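From: Luzius Rainer
To: shop-automation list
Date: 15th July
Subject: Re: [shop-automation] Can the machines do the chores yet?

Vinzenz Trummer wrote:

> My brother-in-law asked me at dinner when he can buy a robot that
> loads the dishwasher, and I had no good answer for him. We have
> had one arm in our shop at Kerkdale since March and it does one job,
> which is putting flat parts on a fixture. Even this needs a person
> close by. Is anybody on the list further than this? I mean with
> real work, and not with a video.
>
> Vinzenz

Dear Vinzenz, dear all,

I can answer for the shop floor and a little for the kitchen. We are a small workshop in Uvdale and we do mostly short runs, so a machine that can do only one thing is of limited use to us. I have tried for two years to give away the boring jobs, and I kept notes.

The job I know best is the same as yours: take a flat part, lay it down in a holder between the guides, let go, take the next. A new worker learns it before the first coffee. Our arm does it well when the parts come from a straight stack, always in the same direction. When I throw the parts on the table as they come from the washing, it becomes slow, and sometimes it pushes a part against a guide and does not notice. In our last long run it placed 1743 parts, and I had to go there 40 times. For me this is good, but it is not yet "leave it alone for the night".

What helped most was to change the holder, and this costs almost nothing. We print ours in gray and we have made many versions. I like to have upright tabs at the corners, an opening in the side of the plate, and the whole thing standing on legs above the table.

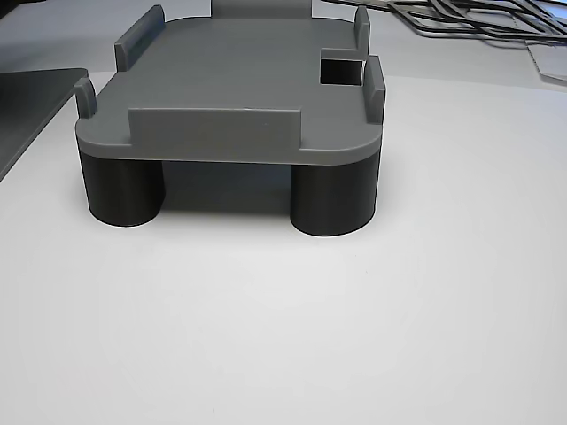
What I would try first in Kerkdale

1. Make the guides a little wider at the top. The part then slides in by itself when the arm is not exact. We gained more from this than from the new software.

2. Fix the holder to the table. Ours moved slowly during the shift and I looked for the mistake in the wrong place for 8 days.

3. Keep other things away from the place where it works. Cables and wire frames are bad for our vision system, it takes the thin black lines for edges of parts.

4. Write down every stop, also the short ones. The operator forgets them and then you believe your own good numbers.

Now the kitchen. Brzozowska showed a dish-loading trial in Wunitz in March and I went there by train. The plates went in nicely – they are round, stiff and nearly all the same. With the cutlery it was a different story, and the plastic boxes it did not try at all. I asked how long for a full load and the man said that a person is still much faster. He was friendly about it.

So please tell your brother-in-law to keep loading by hand for some more years. For folding of laundry I have no experience, maybe somebody else on the list can write.

One question back to you: do you use suction or fingers for the flat parts? We have fingers, and the thin ones are still difficult to lift from the table. If you have suction and oily parts, I would like very much to know how often you clean the cups.

Greetings from Uvdale,
Luzius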